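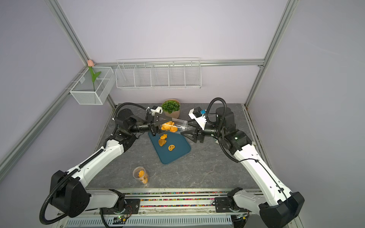
Offene Türen bei Gosimero: Zwei Arme, ein Becher und sehr viel Geduld

10. Okt. 2022

Eigentlich wollte ich nur kurz reinschauen. Gosimero hatte zum Tag der offenen Tür in die Halle in Stiltley eingeladen, und ich dachte mir: eine Stunde, ein Kaffee, ein paar Fotos, fertig. Geblieben bin ich dann bis zum Schluss, und schuld daran waren Knabbereien!

Am längsten stand ich nämlich vor der Station, die im Programmzettel ganz nüchtern »Zweiarmiges Umfüllen« hieß. Zwei Roboterarme teilen sich dort einen Tisch mit grauer Marmoroptik, der linke hält einen durchsichtigen Behälter mit orangefarbenen Snacks schräg in der Luft, der rechte kommt mit offenem Greifer von der Seite dazu. Darunter liegt ein dunkles Tablett, auf dem schon ein paar Stücke gelandet waren, als ich mein Foto gemacht habe (eins davon sieht aus wie eine kleine Brezel). Klingt nach nichts, ich weiß. Aber probiert mal, einer Maschine beizubringen, wie fest man so einen Becher anfassen darf!

Die Leute am Stand haben das sehr nett erklärt, auch zum dritten Mal und auch den Kindern, die sich vorne an die Absperrung gedrängelt haben. Ein starres Bauteil, sagten sie, liegt jedes Mal gleich in der Hand. Ein Haufen Snacks rutscht dagegen, verhakt sich, kommt erst gar nicht und dann alles auf einmal. Das kenne ich von meiner Müslipackung. Deshalb üben sie das Kippen immer wieder, mit anderen Füllmengen und anderen Winkeln. Seit April läuft die Reihe, und auf einer Tafel neben der Station stand die Zahl der bisherigen Durchgänge: 563. Ich hätte gern gewusst, wie viele davon auf dem Boden geendet haben, aber danach habe ich mich dann doch nicht zu fragen getraut.

Gut gefallen hat mir übrigens, dass auf dem Tisch auch Grünzeug steht. Hinten ein beiger Topf mit künstlichen Blättern, links oben in einem Gitterkorb eine rosa Tulpe, ebenfalls künstlich. Mit der Aufgabe hat das wenig zu tun, es sieht aber gleich ein bisschen weniger nach Labor aus. Und die Kameras auf den Greifern haben es mir angetan, kleine weiße Gehäuse, direkt oben draufgesetzt. Meine Begleitung fand, die Arme guckten damit richtig konzentriert.

Insgesamt gab es neun Stationen zu sehen, verteilt auf die Haupthalle und den Anbau. Aus Skatcombe war eine Schulklasse mit dem Bus da, die vor allem die Sortieranlage belagert hat, und im Anbau zeigte die Firma Gallegos ihre Förderbänder (laut, aber beeindruckend). Geführte Rundgänge starteten alle halbe Stunde in Gruppen zu zehn Personen, und wer wie ich lieber alleine herumläuft, durfte das auch. Nur beim Kaffee gab es eine Schlange, in der ich länger stand als vor mancher Maschine. Der Pflaumenkuchen war es wert.

Was mir ein wenig gefehlt hat, waren Schilder zum Nachlesen. An einigen Stationen hing nur der Titel, und wenn gerade niemand Zeit hatte, stand man etwas ratlos davor. Vielleicht klappt das ja beim nächsten Mal, eine Wiederholung ist laut Aushang jedenfalls geplant, dann wohl mit mehr Vorführungen zum Mitmachen. Ich würde sofort selbst mal so einen Becher kippen wollen, ferngesteuert natürlich!

Wer den Termin verpasst hat: Gosimero bietet für Vereine und Schulen auch Führungen außerhalb des offenen Tages an, bitte mit vier Wochen Vorlauf anmelden. Der Eingang ist auf der Rückseite der Halle, Parkplätze gibt es davor nur wenige. Ich bin mit dem Rad gekommen und habe es am Zaun abgestellt, das ging prima.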